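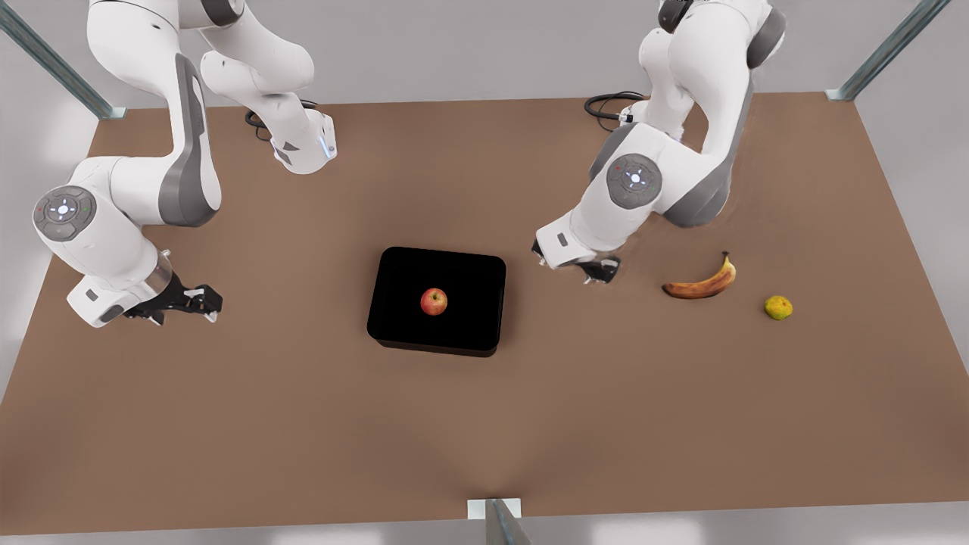 How many demonstrations are needed before the arms can repeat a task?
For a simple pick and place, 10 good demonstrations are usually enough to start. A task with two arms working together needs more, and we recommend 41.

Luvholm Teaching Kit for two arms

With the Luvholm kit the operator shows the task by remote control, with one hand controller for each arm. Hand guiding is also possible, one arm at a time. Every demonstration is saved with joint positions and gripper opening, and bad ones can be deleted the same day.

In the box: 2 hand controllers, foot pedal, recording software, cable set of 6 m
Training: half a day, by Agnese Strazds
Delivery: from September

For a price, please write to Gediminas Urbonaitė at our Draneck office.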